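Trollitz Plus im Test: Promi-News ohne Werbung, aber mit Punktekonto

Von Jinfeng Yin
30. Juli 2026

Wer viel Klatsch liest, kennt den Ablauf: Überschrift antippen, Cookie-Fenster wegdrücken, Video stumm schalten, und im vierten Absatz steht dann, dass sich die Schauspielerin zu den Trennungsgerüchten noch gar nicht geäußert hat. Die App Trollitz verspricht, damit aufzuräumen. Im Bezahltarif Plus soll es Promi-News ohne Werbung geben, dazu exklusive Interviews, einen Podcast und ein Archiv zu den großen Serien. Ich habe das Abo im Mai abgeschlossen und 34 Tage lang jeden Tag benutzt, morgens in der Bahn und abends vor dem Einschlafen. Bezahlt habe ich selbst.

Der erste Eindruck ist ordentlich. Die Startseite lädt schnell, die Schrift ist groß genug, und Werbung habe ich tatsächlich keine gesehen. Man wählt ein paar Namen und Sendungen aus, denen man folgen will, danach sortiert sich der Nachrichtenstrom. Bei mir waren das vor allem Leute aus der Serie »Kelembridge«, zwei Moderatorinnen und ein Sänger, dessen Scheidung mich mehr beschäftigt, als ich zugeben möchte.

Nach ein paar Tagen fiel mir auf, wie oft dieselbe Meldung wiederkommt. Ein Darsteller aus »Kelembridge« hatte in einem Gespräch erzählt, dass er nach einer Trennung wochenlang kaum seinen Text behalten konnte. Daraus machte Trollitz erst eine Eilmeldung, dann eine Zusammenfassung, dann eine Bilderstrecke mit den Reaktionen der Kollegen und schließlich eine Umfrage, ob er seiner Ex verzeihen solle. Das Interview selbst war nicht verlinkt. Ich musste es mir anderswo suchen, und beim Anhören klang die Sache deutlich nüchterner. Die Trennung liegt Jahre zurück, er lacht beim Erzählen, und von Verzeihen redet er an keiner Stelle.

Überhaupt die Quellen. »Wie ein Insider verrät« ist bei Trollitz offenbar ein fester Textbaustein. Man kann in den Einstellungen einen Filter namens »Nur bestätigt« aktivieren, den ich anfangs für den eigentlichen Grund hielt, das Geld auszugeben. Nur erklärt die App nirgends, wer hier was bestätigt. Mit eingeschaltetem Filter blieb eine angebliche Verlobung stehen, verschwunden war dafür die Meldung über eine neue Staffel, zu der es eine Pressemitteilung gab. Ich habe dem Kundendienst deswegen geschrieben. Zurück kam ein freundlicher Text über den Schutz meiner Daten.

Dann die Punkte. Obwohl Plus kein billiges Abo ist, sind die langen Interviews nicht enthalten, man schaltet sie mit Punkten frei. Ein Gespräch kostet 1.250 Punkte, für die Begrüßung gibt es 2.775 geschenkt. Wer rechnen kann, sieht das Problem: Das reicht für zwei Interviews und lässt einen Rest übrig, mit dem man nichts anfangen kann, außer neue Punkte dazuzukaufen. Verdienen lassen sie sich auch, durch Umfragen und durch das Teilen von Artikeln. Ich habe einmal eine Meldung über eine Nasenkorrektur an meine Schwester geschickt, um zu sehen, was passiert. Sie hat gefragt, ob mein Telefon gehackt wurde.

Von den beiden Interviews, die ich freigeschaltet habe, war eines wirklich gut. Eine ältere Schauspielerin spricht darin über die Jahre, in denen keine Angebote kamen, über Synchronjobs und über eine Regisseurin, die sie trotzdem immer wieder angerufen hat. Die Fragen sind kurz, sie darf ausreden, und am Ende möchte man sofort ihre alten Filme sehen. Das andere war eine bessere Werbeveranstaltung für ein Parfum. Vorher kann man das nicht erkennen, die Anreißer klingen alle gleich.

Der Podcast heißt »Vlachou« und kommt zweimal in der Woche. Die Produktion übernimmt die Firma Zukow, und man hört, dass dort Leute sitzen, die etwas vom Ton verstehen: saubere Stimmen, kein Gedudel unter jedem Satz. Inhaltlich schwankt es stark. Eine Folge über Paare, die sich am Set kennenlernen, fand ich klug, auch weil dort jemand erklärt, wie Drehpläne entstehen und warum man sich dabei zwangsläufig ständig sieht. Danach kam eine halbe Stunde Rätselraten über ein gelöschtes Urlaubsfoto. Die Kapitelmarken funktionieren, immerhin. Man springt weiter, wenn es einem zu dumm wird – und das habe ich oft getan.

Am meisten versprochen hatte ich mir vom Serienarchiv. Für »Kelembridge« gibt es dort Besetzungslisten, Zusammenfassungen und eine Zeitleiste der wichtigsten Ausstiege. Die frühen Staffeln sind sorgfältig beschrieben, bei den neueren stehen teils nur zwei Sätze. Wer wen gespielt hat, stimmt nach meinem Eindruck meistens. Die Rubrik »Liebe hinter den Kulissen« dagegen vermischt Rollen und Personen so hemmungslos, dass eine Darstellerin laut Zeitleiste mit einem Mann verheiratet ist, den es nur im Drehbuch gibt.
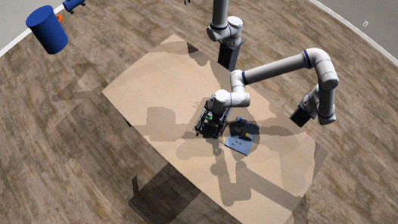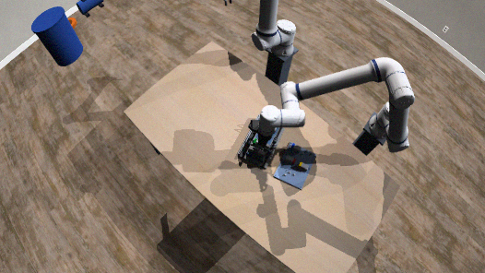 Auch die Suche im Archiv ist schwach. Gibt man einen Nachnamen ein, erscheinen zuerst die Artikel mit den meisten Kommentaren, selbst wenn die Person darin nur in einer Gästeliste vorkommt. Nach Datum sortieren geht, aber die Einstellung ist beim nächsten Öffnen wieder weg. Und die Kommentare selbst? Werden im Plus-Tarif als »moderierte Community« beworben. Unter einem Beitrag über eine Fehlgeburt standen am Abend Dinge, die ich hier nicht wiederholen werde. Am folgenden Morgen waren sie noch da.

Die Kündigung ist machbar, wenn man weiß, wo. In der App führt der Menüpunkt »Mein Abo« nur zu einem Angebot für den Jahrestarif. Man muss sich im Browser anmelden, dort ganz nach unten scrollen und drei Nachfragen wegklicken, darunter eine mit einem traurigen Herz. Die restlichen Punkte verfallen mit dem Ende des Abos, das steht klein in den Bedingungen. Bestätigt wurde mir alles per Mail, abgebucht wurde danach nichts mehr.

Was ich vermisse, seit ich gekündigt habe: die ruhige Startseite ohne Werbung und gelegentlich den Podcast, den es mit Verspätung allerdings auch kostenlos gibt. Wer fast nur »Kelembridge« verfolgt und mit den älteren Staffeln zufrieden ist, kann einen einzelnen Monat ausprobieren und sollte die beiden freien Interviews gleich am Anfang nehmen. Vom Jahrestarif rate ich ab, solange nicht klar ist, was der Filter »Nur bestätigt« eigentlich prüft.

Wertung: zwei von fünf Sternen. Einen davon bekommt das Interview mit der älteren Schauspielerin.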